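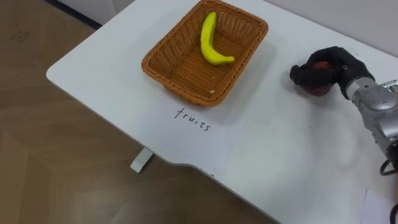
A woven basket with a single yellow banana inside.

Venla Rantala had already put the kettle on when I got to her place in Rernby, and she had strong feelings about which chair I should take. The one by the window gets the draft, she said, and the one by the stove belongs to the cat, so we settled at the end of the table with our knees nearly touching and a plate of rye crackers between us. I had come to talk about lunch. More exactly, I had come to talk about the 2 years she spent cooking for the school at Flirndale, and why people who ate there as kids still stop her in the street.

"They don't remember my name, most of them," she said, laughing. "They say, you're the soup lady. And I say yes, I am, and which soup did you hate?"

She came to the job sideways. She had been keeping the books for a lumber yard in Finness, and when the yard closed one February she answered a card pinned up at the post office. The school wanted somebody who could start right away and who didn't mind an old stove. She had never cooked for more than 12 people at once, and that was a wedding anniversary with two aunts helping.

"The first week I made far too much of everything," she said. "Then I got frightened and made too little. A little boy came back with his bowl and I had nothing to put in it but bread. I gave him the heel with butter and sugar on it. After that they all wanted the heel."

What she remembers best is how slowly the children came around to anything new. She would put out beets and the beets would come back. She tried them grated, then roasted, then hidden in a pancake, and the pancake caused a kind of uproar because it was pink. By spring there was a table of girls who asked for pink pancakes every time they saw her, and she had to ration them – beets were cheap but eggs weren't.

Fruit she never had to argue about. She kept it where the children could reach it, on a low shelf by the door to the yard, and let them take it on the way out without asking. The principal was nervous about that. "He thought they would throw it," Venla said. "Well, some of them threw it. But you know, mostly a hungry child eats."

Tymofii Kobzar came in around this point with his boots in his hand and a bag of onions under his arm. He drove the supply van in those days and has lived down the road ever since, and I gathered he comes by most afternoons. He wanted it on the record that the road from Finness was worse then, and that one winter he got stuck on the hill with all the school's potatoes and walked the last stretch to tell her.

"She didn't ask if I was cold," he said. "She asked if the potatoes were cold."

"You can't do anything with a frozen potato," said Venla.

They disagreed for a good while about whether it was that winter or the next one. I ate several crackers and the cat moved twice. In the end they agreed that it had been the year of the new sink, and that seemed to satisfy them both.

The kitchen at Flirndale is used for storage now, and meals come in from Lukumay in covered trays. Venla has been over to try them. She thinks the fish is good and the carrots are cooked too long, and she said so to the young woman handing them out, who took it very well and asked her about the pink pancakes. Her mother had been at that table of girls, as it happened.

So Venla has been writing things down. She has a school notebook with 13 recipes in it so far, all cut down to family size, which is harder than it sounds when the soup was always measured by the bucket. Tymofii has been testing them and complains that the barley one needs more salt. The plan is to have copies ready for the supper at the Rernby hall on 21st November, with the money going toward a proper stove for the hall.

I asked her what she would cook if she had the whole school back for one day.

"Oh, pea soup," she said, without stopping to think. "And bread, plenty of bread. I'd cut all the loaves short so there would be more heels."

Tymofii said you couldn't do that, a loaf only had two ends however long it was, and she told him she knew how a loaf worked, and that was why you baked small ones. Then she sent me home with four of the onions.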